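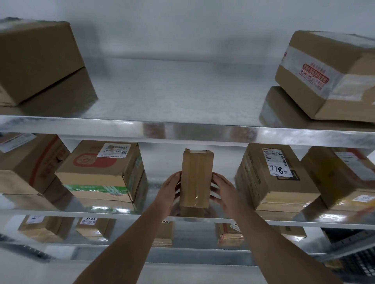
Glenys Mahuika said the storm would turn. She said it over the phone at seven in the morning, with the television going behind her, and she said it the way she said everything, as if the matter had been put to her personally and she had ruled on it.

"They always say Girnitness," she said. "Then it goes up the coast and flattens some other poor town."

Pearce held the phone away from his ear and looked out at the harbor. The water was flat. He had lived in Girnitness for two years and had been told to leave it three times. The first time he drove all night to a motel in Ferel and watched the rain fall on the motel. The second time he got as far as the gas station.

"The county says noon," he said. "Everybody below Zamon Street."

"The county said that in May."

"It did."

"And what did we get in May?"

They had got a downed fence and a good deal of wind. The man on Channel 4 had stood in a puddle the whole evening, and Pearce, who knew that parking lot, knew he had picked the only puddle in it.

There was a brass plate on the wall of the fish market, set at the height of a man's chest. HIGH WATER 1901, it said. Pearce had never believed in it. Walls get rebuilt, plates get moved, and somebody had once been selling postcards. Glenys believed in it completely and was staying home anyway, which he found hard to follow.

"How old are you now?" she said.

"Fifty-nine."

"Old enough to sit through some rain."

He said he would think about it. After she hung up he did the dishes and listened to the radio, where a young woman read out wind speeds – 59 miles an hour at the outer buoy, higher in gusts – and then the list of shelters, and then the wind speeds again. Her voice was very calm. He distrusted that too.

At ten he went out for the paper. It hadn't come. The street was quiet, and across from him the gulls were standing along the roof of the fish market, all facing inland.

Pearce looked at them for a while. Gulls were wrong as often as anyone. He went back in and found his car keys, and then he called Glenys and told her he was coming by, and to have her shoes on.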